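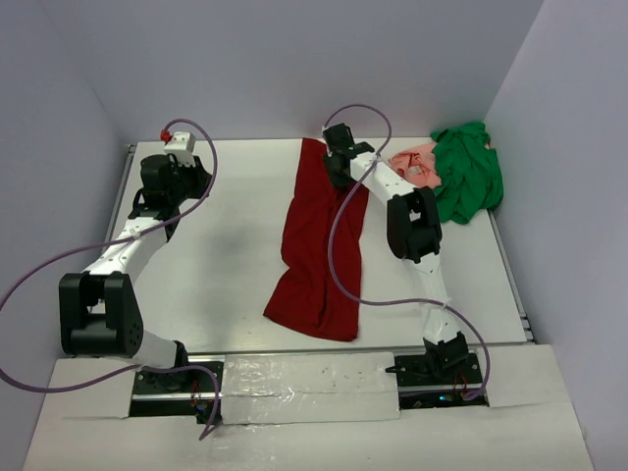 A dark red cloth on a white table. Red like this is the colour I get asked about most.

How to stop a new red cloth bleeding all over your wash

I ruined 621 perfectly good things in my twenties. All right, it was one load, but it felt like 621, and every one of them came out the pink of a cheap prawn. Since then I've dyed and washed a lot of dark cotton at my kitchen sink in Budstead, and I test everything before it goes anywhere near the machine.

You'll need a white bowl (white matters, you want to see the colour come out), an old white hanky, some ordinary washing liquid and a bit of patience.

Start with the hanky. Wet a corner, press it hard on the inside of a hem and count to thirty. If the hanky stays white you can probably wash the cloth with other darks straight away. A faint pink smudge means it wants a rinse or two first. If it looks like you've cut yourself, carry on reading!

Fill the bowl with cool water, 2,000 ml or so that the cloth can move about, and push it right under. Leave it for half an hour and go and do something else. When you come back, lift the cloth out before you tip the water away – I once poured the lot over my own slippers – and have a look at the colour. Fill up again and repeat until the water is nearly clear. My worst one, a tablecloth from the market at Lasbridge, took seven goes.

After that, give it a proper wash on its own at 30 degrees with a small squirt of liquid. Don't use powder if you can help it, as some powders have bleach in them and you'll get pale speckles.

People always ask me about vinegar and salt. My gran swore by both and I did it for years, but I've tried it side by side on two halves of the same cloth and couldn't see any difference. It won't set the dye in a shop-bought cotton. Colour catcher sheets do help with the last little bit of loose dye, so I pop one in for the first three or four washes.

Dry it flat or over a rail, out of the sun, and never folded up damp on top of something pale. I lost a cream chair cover that way in April and I'm still cross about it.

If something has already gone pink, keep it wet! Once it's been through the tumble dryer you've got very little chance.

Updated 25 October 2020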